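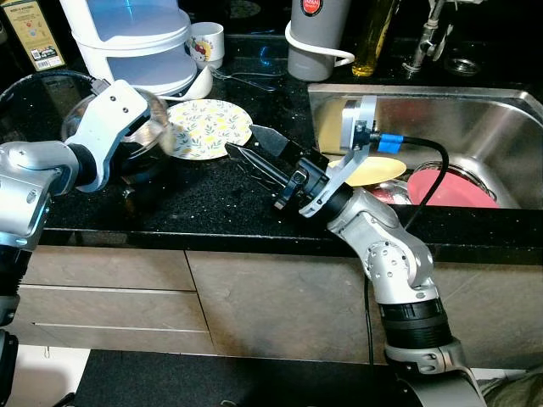
주방 조리대 실습. 왼팔은 유리 볼을, 오른팔은 칼을 잡고 있다.

로봇 동아리 Irneck 활동 사진

Irneck은 학부생이 모여 양팔 로봇을 다루는 교내 동아리입니다. 현재 활동 인원은 9명이고, 지난 5월부터 주방 정리 과제 'Sekside'를 진행하고 있습니다. 조리대 위의 그릇과 조리 도구를 두 팔로 집어 정해진 자리로 옮기는 과제입니다. 지도는 Chin-lung Yang 선생님이 맡고 계십니다.

이 페이지에는 실습 중에 찍은 사진을 올립니다. 게시일은 2023년 9월 7일입니다.

칼과 볼 잡기
흰색 평행 그리퍼로 손잡이와 그릇 테두리를 잡는 연습입니다. 칼은 손잡이가 가늘어서 잡는 각도가 조금만 달라도 날 방향이 돌아갑니다. 칼을 쓰는 회차에는 조종 담당 외에 비상 정지 담당을 한 명 더 둡니다. 투명한 그릇은 깊이 값이 잘 나오지 않아 학기 초부터 애를 먹었고, 지금은 사람이 직접 조종한 기록을 모아 학습에 쓰고 있습니다. 9월 첫 주까지 모은 기록은 모두 1,119회이고, 그중 칼이 들어간 것은 392회입니다.

조리대와 싱크대
검은 화강암 상판에 스테인리스 싱크대가 들어가 있습니다. 상판에 반짝이는 점무늬가 많아 카메라 보정을 두 번 다시 했습니다. 싱크대 안에 있는 접시를 꺼내는 동작은 팔이 테두리에 걸리기 쉬워서 손목을 먼저 돌린 다음 내려가도록 순서를 정했습니다. 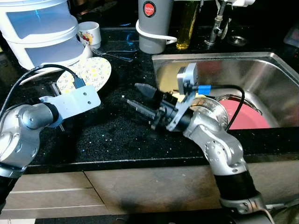 손끝 부품을 바꾸면 파지 위치를 처음부터 다시 맞춰야 합니다. 1학년 조가 이 작업을 맡았고, 한 번 맞추는 데 거의 19분이 걸립니다. 브래킷 나사는 조이는 순서를 표로 만들어 공구함 뚜껑 안쪽에 붙여 두었습니다. 케이블은 손목을 끝까지 돌려 보고 당기지 않는지 확인한 뒤에 고정합니다. 커넥터가 반쯤 빠진 채로 시작했다가 오전 기록을 모두 버린 적이 있어서 점검표에도 항목을 추가했습니다.

다음 활동
다음 달에는 Gosselin 교내 발표회에 참가합니다. 발표 과제는 접시 옮기기와 볼 옮기기이며 칼은 쓰지 않습니다. 발표 자료는 2학년 조가 준비하고, 조종 순서는 발표 전 주 모임에서 정합니다. 지난 학기 사진은 'Brivetti' 게시판에 따로 있습니다. 사진 원본이 필요한 부원은 동아리방 공용 컴퓨터에서 복사해 가면 됩니다.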